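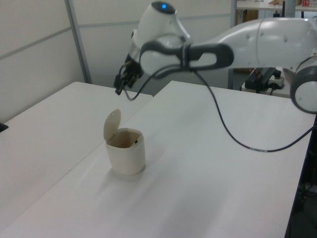 Photo: Fengying Shen

December, 4:40 pm
Posted by Evie Tindall

Humidity chamber, paper strips, second series. Salt slurry made up fresh this morning, lid sealed with the new gasket. Chamber left closed overnight before loading, as Jovita asked after the first series drifted.

Stock is the ledger paper Qianru got from the bindery clear-out, dated 1913 on the cover. Rag content unknown. Cut along the grain, 3 strips per set, edges trimmed with the rotary blade. The guillotine is still leaving a burr and I did not use it.

Dry mass of set A before loading was 598 mg. Set B was cut from the back boards and came to 1140 mg, so the two should not be plotted on the same axis without normalizing. Yaqin has the spreadsheet for that. Column F still has the old tare in it – please fix before anyone copies it forward.

Balance was slow to settle after lunch. Moved it off the bench that shares a leg with the pump and the reading held. Draft shield stays closed from now on, including for taring.

One strip from set B has a foxing spot near the clamp end. Kept it in, marked with pencil. If it reads high, drop it and say so in the table.

The Zimasell logger lost its clock when the battery was swapped. Timestamps in the raw file start from zero. Add the offset written on the lid tape.

To do:
– reweigh both sets tomorrow before the door is opened for anything else
– ask Fengying whether the Grullasis clamps can go in the oven
– order more silica gel, the blue is nearly all pink

2 comments | 0 shares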